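Imprimer
Envoyer par e-mail
Rechercher un mot-clé, un auteur… OK

Gwion Dafis · 24 avr. 2020
Je me suis mis à la teinture végétale et je ne pense plus qu'à ça ! Petit fil bleu pour celles et ceux qui hésitent.

Le bleu, c'est la magie pure : pastel ou indigo, le tissu sort de la cuve jaune-vert et vire à l'air, sous vos yeux.
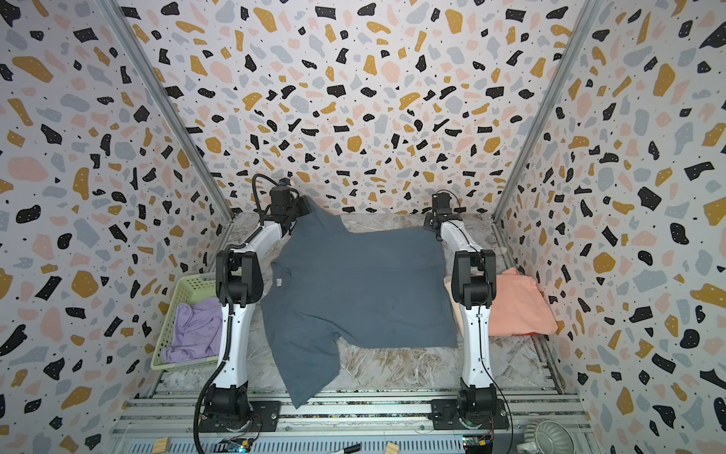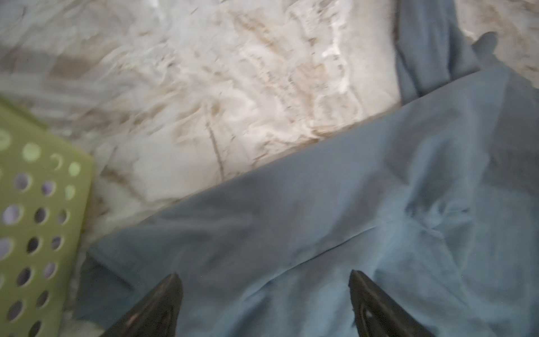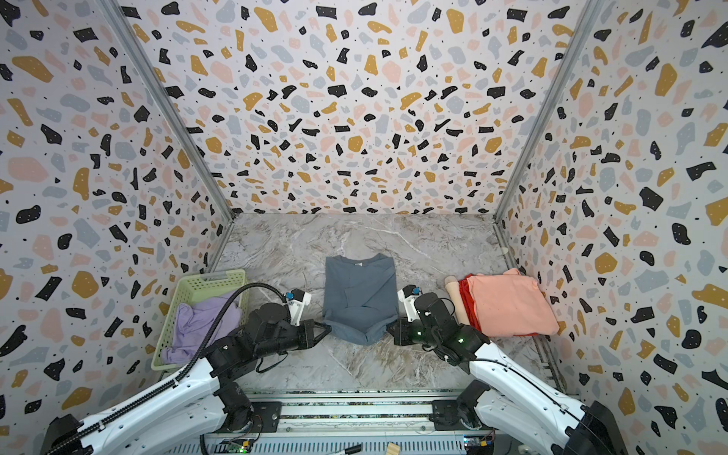
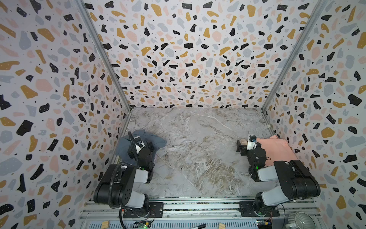 Terrazzo et bleu grisé, mes envies du moment.

J'ai commencé avec les notes de Jintana Mahawong, 112 pages tapées à la machine, un trésor. Tout y est, même ses ratés !

Première chose : laver le coton à fond. Vraiment à fond. Les apprêts laissent des taches claires et on s'en mord les doigts.

Ensuite, des trempages courts. J'en fais huit, avec une bonne pause à l'air entre chaque — c'est long, mais quelle profondeur de couleur !

Pour les gris-bleu un peu passés, une cuve fatiguée donne des merveilles. Ne la jetez surtout pas.

Berwyn Samuel me demande si ça tient au lavage : oui, à l'eau froide et à l'envers. Ça dégorge un peu au début.

En septembre je sème du pastel derrière l'atelier, 12 rangs. Si quelqu'un a des graines à échanger, je prends !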